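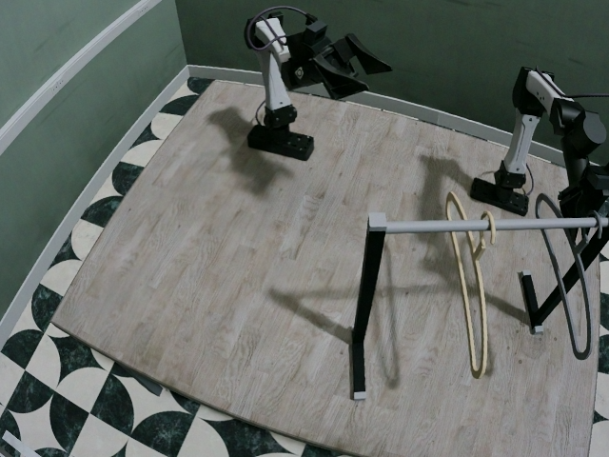

Need help with a written submission to the Grardale inquiry on kids held in adult lockups, first time doing one of these. We're a small group in Nolier, no lawyer on staff. We have notes from our June visits plus statements from families, and the call for submissions says main text max 1000 words, annexes allowed. My draft is bare right now, kind of like the little clothes rack with two hangers on it — one hanger is "what the kids told us" and the other is "what the law says" and there's nothing else on it. I can't tell if that is a submission or just an outline.

Specific stuff I'm stuck on:

Do we use the kids' names? Families are split. A few really want the names in there, one mother is very firm about it.

Do we put in things we heard secondhand? We have one boy who says others in his cell were hit but we never talked to the others.

Also can the same incident be in ours if another group already sent it in? The Vasylenko Center told us they covered two of the same cases and I dont want to step on them or look like we copied.

Deadline on the notice is 09/05/2025 and it has to go in through Plusto, which I have never used. Any advice welcome, short is fine, I'm typing this between meetings.

Posted by marshroad_notes

Replied by tilde_and_co

Did one of these last year for a different inquiry, so take the procedural parts with some salt and read your own notice again.

Names. Take them out of the main text. All of them, even the ones where the family says yes. Use initials that aren't their real initials, or a letter and a number, and keep the key somewhere that isn't your office laptop. Most notices let you ask for a confidential annex. If yours does, the family who wants the name in can have it in there, with a signed consent from the parent AND something showing the kid agreed. People forget the kid. If he's sixteen and says no and mom says yes, I'd go with no.

Also look at details that give someone away even without a name. Only child from a certain village arrested on a certain night, everybody there knows who that is. Change it to the district and the month.

Secondhand. You can use it but label it. "One child reported that others held with him were beaten. We did not interview the others." Two sentences, done. What gets groups in trouble is when it slides into "children were beaten" on page one and then the annex only backs up one. Whoever reads it will check the one claim you can't support and then trust the rest less.

Same incident. Fine. Two groups documenting the same case separately is good for the case. Say plainly that you took your own statement and on what date, and that you know another organization has also submitted. Don't trade drafts with the Vasylenko people before filing — if the wording matches, it reads like one source. Do compare the spelling of place names though.

On the outline thing. What's missing is the middle. You have what happened and what the law says but not how the one breaks the other. For each case: how old, when picked up, where held, how long before a parent was told, was a lawyer there, was anyone over eighteen in the cell. Then the rule. Then one line saying which part wasn't followed. Do it for 3 cases properly and put the others in a table in the annex.

End with what you want the inquiry to recommend. Short list. "Separate children from adults in every lockup in the district" is something they can use. "Respect childrens rights" isn't.

Replied by porchlight763

agree w/ most of the above. word count: they do count. ours was sent back for being over, footnotes were included in the total and we hadnt figured on that. cut the background section first, they know the background

Plusto is ok but it times out. write everything somewhere else and paste. PDF for annexes, one file per annex, plain file names and check the document properties before you upload, ours had a staff member's name sitting in the author box

don't leave it for the last afternoon

Replied by grdl_lurker

Why bother, these inquiries never do anything. The last one wrote a report and the lockup is still open.

Follow-up from marshroad_notes

Thank you, the part about footnotes probably saved me, I had 5 long ones. Going to pull the names tonight and call the mother tomorrow to talk through the confidential annex. To the last poster, I get it, but the families asked us to file so we're filing. Will come back if Plusto eats it.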